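Home | Guides | Shelters | Contact

Section 6: Laying out the Birkivik ground sheet

1. Pick a smooth, swept floor — polished concrete is great for this!
2. Unfold the sheet and let it drop flat. Wrinkles and soft folds are fine for now.

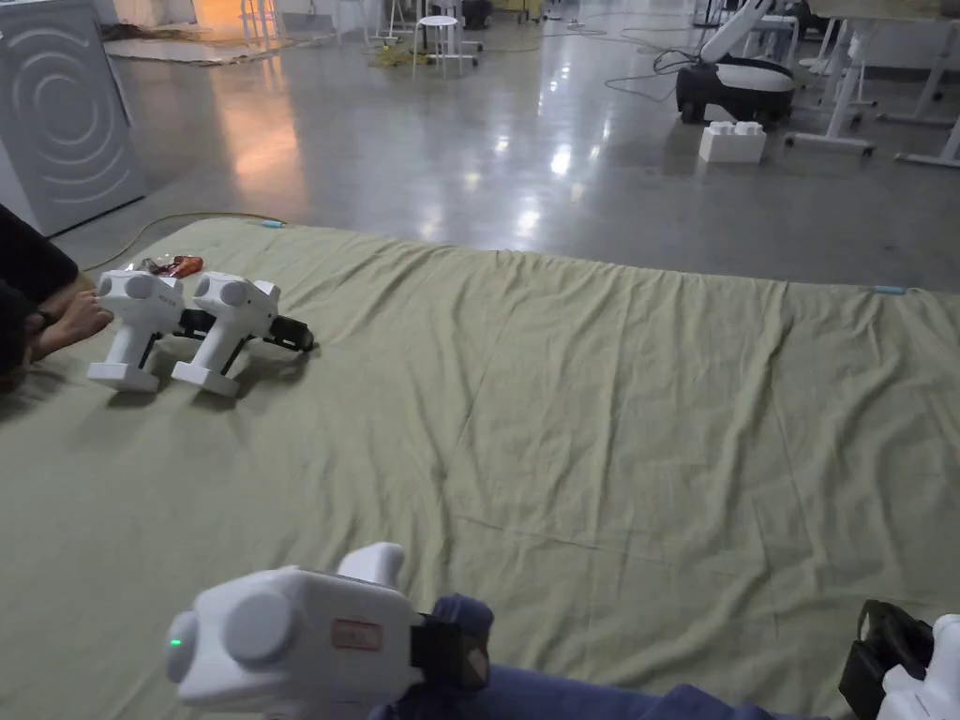
3. Walk the edges and pull each one straight, starting at the far side.

Note: Bare feet or socks only.

CAUTION: Cloth slides on glossy floors. Step slowly.

We use cookies to remember your language. OK

© Trenus 2025 | Back to top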